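From: Sigrún Steinarsdóttir
September, 7:40 am
Subject: Re: Grelon basin gauge, readings after the warm spell

Ravindra Kanaujia wrote:

> I went through the Grelon basin numbers last night and I don't trust
> the snow depth after the warm spell. The sensor shows a drop of 40 cm
> in 3 hours overnight, then flat. The Sasov station, lower down and on
> the same side of the ridge, shows nothing like that. Either the stake
> is leaning or the sensor is reading something other than snow. Should
> we pull those hours from the season summary, or leave them in with a
> note? Also, are we still planning to move the Drulla wind mast before
> the snow comes back?
>
> Ravindra

Ravindra,

Thanks for going through it. I would leave the numbers in the raw file and take them out of the summary, with a line saying why. We did the same with the Sasov record two winters ago, when rime built up on the sensor arm, and it made life easier for everyone who came to the data later. If we cut them from the raw file we can't go back and check.

As for what caused it, I don't think 40 cm of settlement in one night is possible there, even with rain on top. The temperature at the gauge went above freezing in the early evening and stayed up until morning, so I would expect the snow to settle and get heavier, but by a hand's width or so. The precipitation can recorded rain for part of the night. The drop came after the rain had stopped, and it came in two steps with a level stretch between them. Settlement gives a smoother line than that.

My guess is the mounting arm. It is held by a single clamp on the upper side, and that clamp has slipped before. If the arm turned even a little, the sensor would be pointing at the melt hollow next to the mast, where the snow is always lower. That would also explain why the line is flat afterward. I wrote in the spring notes that the clamp should be doubled and then we ran out of dry days.

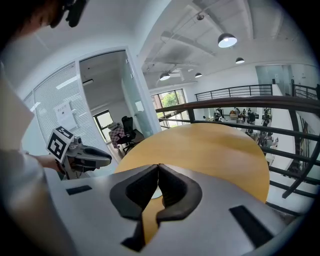
The other possibility is the temperature correction. The sensor uses air temperature to work out the speed of sound, and if the shield around the thermometer filled with wet snow the correction would be off. I ran the numbers with the Sasov temperatures adjusted for elevation and it only moved the depth by 2 cm, so I don't think that is the main problem. It would be good if someone else repeated it, as I did it in a hurry.

For the summary I suggest this wording: "Snow depth at Grelon basin is not reported for the period following the warm spell due to a suspected change in sensor position. Temperature and precipitation are not affected." If you want to add the Sasov depth as a stand-in, please mark it clearly. The two sites track each other well in cold storms from the west and badly in anything from the south, when Sasov gets rain and the basin gets snow.

On the Drulla mast, yes, the plan is still to move it. The present spot is sheltered by the trees on the north side, which have grown a lot, and the wind speeds have been coming in low for several seasons. The new spot is on the open shoulder at almost 4000 feet, a short walk past the old one. It will ice up more often – I don't see a way around that – but at least the readings between icing events will mean something. We should run both spots side by side for a few weeks if the Rathore mast can be spared, so that we have some idea how to compare the old record with the new one.

Things I would like to have sorted before the next trip up:

- second clamp and a spare arm for Grelon
- a level, and paint to mark the arm position on the mast
- new guy lines for Drulla (the old ones are stiff and two are frayed)
- desiccant packs for both logger boxes
- a printed copy of the last site sketch for each station

When you get to Grelon, please measure the height of the sensor above bare ground before touching anything, and write down the direction the arm is pointing. If it has turned, that gives us the size of the error and we may be able to recover some of the record. Take the reading from the logger at the same time. Last year we straightened things first and measured later, and lost the chance.

The forecast has the freezing level coming down toward the end of the week, with showers turning to snow on the upper road. I would like to be finished at Drulla before that. Grelon can wait a little longer if it has to, but not past the first real storm.

Let me know which mornings work for you, and whether you have the key to the lower gate. I have the one for the Sasov hut but not the other.

Sigrún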